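Flekov remix EP, anyone heard it yet?

pasanofan254
Posted 12/28/25
So the Sokunmont remixes are up and I've had them on all morning. The dub version of "Holanda" is gorgeous, way slower than the album cut, and the bass just rolls! I'd pay for the vinyl on that one alone.

tapehiss16
Slower, sure, but they buried the vocal. I got through it once and went back to the original. Three mixes of the same song is pushing it too.

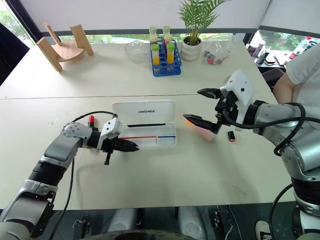 The B-side is decent though. Kind of reminds me of the stuff they put out in May.

pasanofan254
Buried?? Try it on headphones, she's all over the second half.

lowendlou
With tapehiss on the vocal, but the club mix is great (played it twice in the car). Does anybody know if the vinyl is numbered? Mine from last time is 3539 and I'd love a lower one.

tapehiss16
Numbered again, according to the Pasano shop page.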